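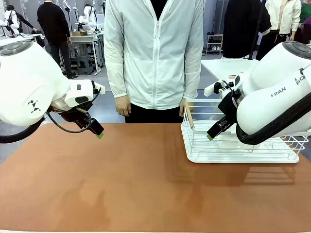
Drullside: a collection of notes on dish racks, draining and putting away

Welcome, and thank you for stopping by. Drullside is a small dataset about what happens to the crockery between the sink and the cupboard. It began as a long conversation between Erzsébet Pap and Burgi Brunner about whether a bowl should drain face down or leaning (they still don't agree), and it has grown into something we think other people might like to use, whether they study kitchens, design things for them, or just wash up a lot.

What you get

There are 126 written entries in the folder called racks, and 185 in the folder called loads. A rack entry describes one dish rack: what it is made of, how the slots run, whether it has a drip tray, and how easy it is to lift and wipe underneath. A load entry describes one way of filling a rack, in the order the things went in. Entries are plain text, one per file, and each has a short title, so you can read them on the bus if you care to.

The words we use

We had to settle on a few terms, and this took longer than we'd like to admit! A tray is the solid part at the bottom that catches the drips. A rail is a row of wires that plates stand between. A rim is the raised edge of a tray, and a lip is the bit where the water runs off, if there is one. Where older entries say "grid", please read "rail". Hauke Stüber has been changing these over as he finds them, but he hasn't reached the end of the loads folder yet.

How the entries were written

Everyone worked from the same sheet. The rack goes on a clear stretch of table first, empty, and gets its own entry before a single cup goes near it. Then come the plates, largest at the back, then bowls, then mugs, with cutlery last. If the writer would do it differently at home, they do it their own way and say so in the field called habit. We're very fond of the habit field and would ask you not to strip it out.

Known gaps

Glasses are thin on the ground, and long-stemmed ones hardly appear. Wooden boards were left out until April, so the earlier loads may look tidier than a real draining board ever does. In 18 loads the order of the mugs was not written down, and these are marked "order unknown". Bernd Görtz wrote most of the entries on folding racks, and his are a good deal longer than the rest.

Using and sharing

Please use the entries for teaching, research or your own curiosity, and mention Drullside when you do. If you spot a mistake, send the file name and the corrected line to Ludger Kuhlmann, who looks after the changes.

Last revised 24 December 2021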